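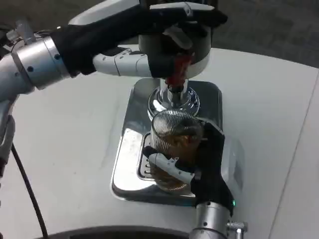
Questions fréquentes : la méthode Istis

Qu'est-ce qui est étudié ?
La coordination de deux mains robotiques autour d'un distributeur de boisson. La main gauche agit sur la tête du distributeur, la droite tient le verre.

Combien de démonstrations faut-il ?
Nous avons utilisé 400 démonstrations téléopérées, pour un total de 1,097 essais enregistrés chez Mondari. Une politique unique commande les 2 bras.

Pourquoi un verre cannelé ?
Il est transparent et ses reflets perturbent l'estimation du niveau. C'est un cas difficile, que nous avons voulu garder.

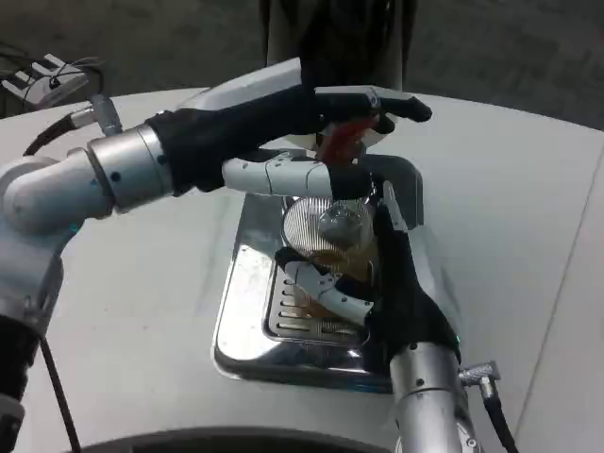
Les données sont-elles disponibles ?
Une première partie sera publiée en juillet sur le site de Zellis. Le code demande presque neuf heures d'entraînement.

Mise à jour : 2024-01-08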